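Priltia hand-held gripper kit

I run the floor at Trinilport, where people teach our robots ordinary jobs by doing them with a gripper in each hand. We took on the Priltia kit in August and I'm still pretty chuffed with it! The grey shell is easy to hold, and the square marker on top wipes clean with a cloth. 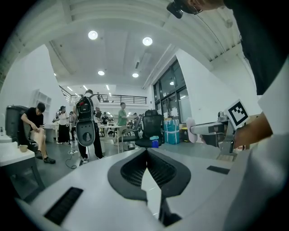 What changed for the crew

Less typing, for a start. Dinesh Thevar used to write motion scripts all day; now he's up at the sink vanity working out how a person goes about tidying cups and bottles 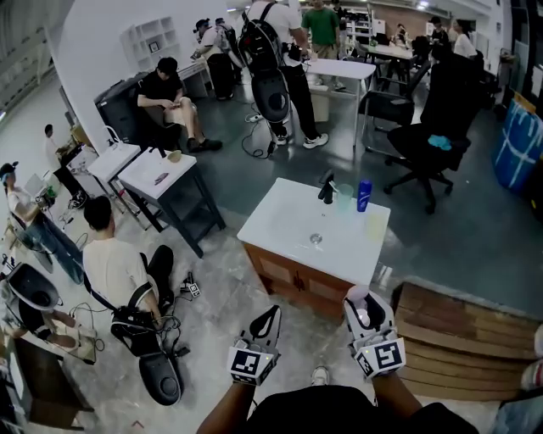 and he reckons he'd never go back to the scripts (his shoulders might, after a long shift, so we swap every 51 minutes). The old Pesonen pair weighed a ton by comparison.

Spares come through Hekow, $170 for a set of finger pads 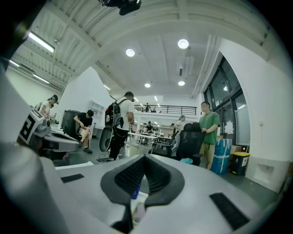 and the backpack harness is sold separately, so check your order before you pay. Warranty is 2 years.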